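Report the spread, not just the score 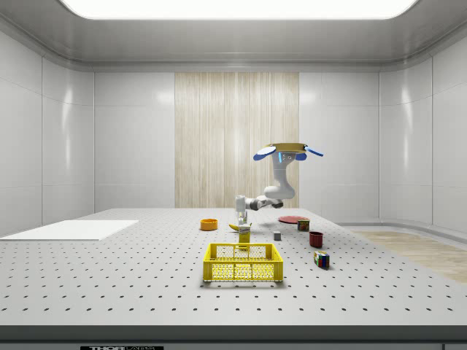
The simulated tabletop used in our reruns, with the arm raised and the objects set out on the breadboard.

Papers on robot policy learning now lean heavily on simulated evaluation. I have no quarrel with that. A simulator is cheap, can be reset exactly, and does not need someone at the bench until late evening putting a banana back where it came from. My complaint is with what gets reported afterwards. A single success rate, averaged over a set of scenes drawn once, is treated as a measurement of the policy. It is a measurement of the policy, the draw of scenes, the contact settings and the renderer together, and the reader is given no means of separating them.

Our own group at Tilturness has done the same thing, so the criticism starts at home. Last April we compared two policies, Cevon and Matar, on a tabletop pick-and-place task. Both take a camera view and a short text instruction and return arm motions. We evaluated each on 42 object layouts and Matar came out ahead. The gap was large enough that we wrote a paragraph explaining it. We credited the way Matar encodes depth.

Oisín Ó Conaill then repeated the evaluation with five random seeds for the layouts, leaving both policies untouched. The ordering changed in two of the five. Nothing in our paragraph on depth encoding could account for that, and we took it out. The policies may well differ. Our test could not show it.

The usual reply is that more layouts will fix this. More layouts will narrow the error due to sampling, and they should be run where the computing budget allows. They do nothing about the settings held fixed across every layout. In our case the friction between the gripper pads and the objects was a single value, chosen early and copied forward. A can and a soft piece of fruit were gripped with the same coefficient. When we varied it within a range that any of us would have accepted at the start, the success rate of both policies moved by more than the gap we had been discussing.

Appearance deserves the same treatment. A rendered room with glossy white panels and one wide ceiling light gives a policy a particular set of highlights and shadows. If the training images came from the same renderer with similar lighting, a high score says little about what happens under a window. Our Anier test set, which alters only the lights and wall materials, was built to examine this. It is a modest tool and I do not claim that it predicts performance on hardware. It does show which policies are sensitive to changes that ought not to matter for picking up a cup.

Sheena Moffat, who runs our hardware trials, takes a harder line than I do. Her view is that simulated scores should be left out of the main results table altogether unless matched by real trials on the same task. I think this goes too far. Many groups have no arm, and a rule of that kind would shut them out of a field in which they do useful work. She is right, however, that a simulated score and a real one should never share a column.

What I would ask of authors is modest. Publish the layouts and the seeds. Give the result for each seed as well as the mean. State which physical parameters were fixed, and vary at least the friction and the lighting. Where the ordering of two methods depends on any of these, say so in the abstract, where people will read it.

Reviewers can help by no longer asking for a larger number in the final row. A paper that finds two methods indistinguishable under a fair test has told us something, and at present it is very hard to get one accepted.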